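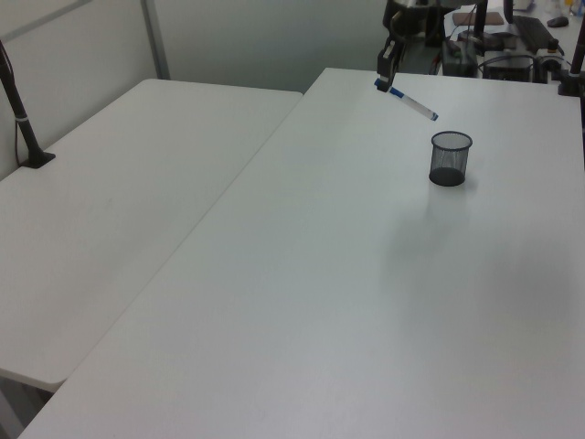

Figure 1. Blue-capped marker and black wire-mesh pen cup, white tabletop.

8 min read

4. Handwritten notes in shared workplaces

4.1 What we mean by a note

The previous section dealt with official signs, the printed and framed kind that arrive from a head office and stay on the wall until the wall is painted. We turn now to the writing that grows up around them. By a note we mean any handwritten message left in a shared space for readers the writer does not expect to be talking to at the time of reading. A label on a shelf is a note. So is a strip of masking tape on a drawer, a line added in the margin of a rota, or an arrow drawn on a cardboard box. A shopping list in somebody's pocket is outside our definition, and so is a signature in a visitors' book, though we were tempted by both.

The tools are ordinary ones (Figure 1), and that ordinariness matters a good deal to the argument. A printed sign takes a computer, a printer, often a template and sometimes a manager. A note takes a pen within reach. People who told us firmly that they had "never put up a sign" had in many cases written a dozen notes, and were delighted to be shown them.

4.2 The collection

We collected 300 notes from three workplaces in and near Kunberg: the Drikard bindery, the Nillow garden center, and the Liu Street community dental clinic, which we call Liu in what follows. The three were picked for their differences. Drikard has long shifts and heavy machinery, with a workforce that has mostly been there for years. Nillow takes on a large seasonal staff every April and has to teach them everything in a hurry. Liu is small, quiet and closely regulated, and a good many of its walls already belong to official notices.

Every note was copied by hand onto a card, together with its location, its writing surface, and whatever we could learn about its writer and age. Copying by hand was slow. It was also the best decision we made. When you trace another person's lettering you notice where they ran out of room, where they went over a word a second time, and where they started in capitals and lost patience. Two of us had read the same note on the Drikard guillotine for weeks before copying it showed that its last line was in a different hand from the rest.

We excluded notes containing patient or customer details, and we asked permission for every note whose writer could be found. Only one writer refused. She said the note was rude and she had been meaning to take it down, and when we came back it was gone.

4.3 Notes that repair signs

The largest group in the collection, with 87 notes, consists of what we call repairs. A repair is a note placed on or beside an official sign in order to make it usable. The printed sign at the Nillow loading gate says that deliveries are accepted during opening hours. Under it, on a piece of brown card, somebody has written "ring twice, we are probably in the greenhouse." The first text sets a policy and the second gets the compost unloaded.

Repairs fall into a few recognizable types. Some add a place ("key is on the hook behind the door"). Some add a degree, as when the bindery's printed instruction to tighten the clamp is followed by "but not like you hate it." Others supply a missing reader. At Liu, a laminated page on the care of the autoclave opens with the words "The operator must," and someone has written beside it, in small neat letters, "this means whoever is in first."

That last example deserves more attention than it may seem to. The printed page is grammatically complete and perfectly clear about the task. It fails only in that nobody on the staff is called the operator. For as long as the title stayed on the page alone, staff told us, each of the morning team supposed it was one of the others. Five words fixed it. We think there is a lovely piece of practical linguistics in this, carried out by a dental nurse before her first cup of tea.

Repairs were also the group that managers knew least about. When we showed the repairs at Drikard to the production manager she was surprised by most of them and annoyed by none, and she asked for a copy of the list so that the next round of printed signs could take the wording over. Whether that improves the signs is an open question. A repair works partly through being visibly the voice of a colleague, and some of that may be lost in print.

4.4 Politeness and its wear

We had expected notes to grow more polite over time, on the theory that workers who know one another better would take more care. The dated notes suggest something more interesting. First versions are polite. Second versions, written when the first has been ignored, are shorter and often in capitals. Third versions turn funny.

The clearest run comes from the Nillow staff kitchen, where one writer kept up a campaign on the subject of teaspoons. The opening note reads "Please could everyone return teaspoons to the drawer, thank you so much!" Its successor is "TEASPOONS. DRAWER." The third is a drawing of a spoon with a suitcase, and the words "come home." The writer, a propagation supervisor with a very steady line, told us that the third had gone down best and that she was rather proud of the suitcase. We are not in a position to say what happened to the teaspoons.

Runs of this kind are less common at Liu, where patients may see the walls and the staff feel watched. The humor there moves indoors, to the insides of cupboard doors. A cupboard door is a fine place to study workplace writing. It has a known and limited readership, it is looked at several times a day, and it closes. Notes inside cupboards in our collection were longer and used more first names, and they were more likely to be answered than notes on open walls. One door at Liu carries a conversation between at least four people about the correct way to stack impression trays, with the earliest contribution so faded that we had to read it with a lamp held to one side.

4.5 Surface and tool

How far does the pen decide the message? We came to this question late, prompted by Chaminda Khan, who did most of the copying at Drikard and kept remarking that he could guess the length of a note from the thickness of its line before he had read a word. He was right often enough that we went back through the cards with the question in mind.

Notes written with a broad marker are short. That much is common sense, as thick strokes fill a label quickly. What pleased us was the effect on grammar. Marker notes drop their articles and very often their verbs, and end up as bare nouns with a direction: "offcuts left," "clean side," "wet gloves." Ballpoint notes keep their verbs and collect clauses. A ballpoint note will give its reasons, apologize, and then add a second thought up the side of the paper. Pencil was the rarest tool in all three workplaces and was almost wholly confined to measurements, which people wrote directly onto shelves and door frames with no paper at all.

The surface pulls in the same direction. Masking tape gives a writer one line. Card invites two or three, and the back of a delivery slip, which is the favorite surface at Nillow by a long way, will hold a small essay. We found only 8 notes that continued onto a second piece of anything. Writers would rather shrink their lettering to the edge of legibility than go and get more paper, and some of our most entertaining copying was of last words squeezed in like passengers.

Could the choice run the other way, with writers who have a short message reaching for a marker? Certainly, and interviews gave us cases of it. But far more often people said they had used whatever was nearest. One binder, asked why he had labeled his glue pots in green, looked at us with real kindness and said that it was a green pen.

4.6 How long notes last

Age was the hardest thing to establish. Few notes are dated, and memories differ. Where two people gave us matching accounts we recorded an age, and where they did not we left the card blank. On that basis the oldest note in the collection is a strip of tape on a type cabinet at Drikard, around 12 years old, reading "do not trust this drawer." The drawer has since been rehung and runs smoothly. Nobody has removed the tape, and new staff are still introduced to it.

Notes of this kind, whose purpose has gone while the note itself stays up, were present everywhere we looked. We had planned to treat them as leftovers and set them aside. The interviews changed our minds. Staff used them to tell stories about earlier equipment, floods, a manager everyone had liked, the summer the irrigation failed. A note that no longer instructs can go on being read for years - fondly, and by people who never met its writer.

For the analysis in Section 5 we therefore keep the outdated notes in, coded separately, and compare their positions with those of the repairs. The final round of copying was finished on 10 Oct 2025, and notes put up after that date are not included, though the propagation supervisor has sent us a fourth spoon.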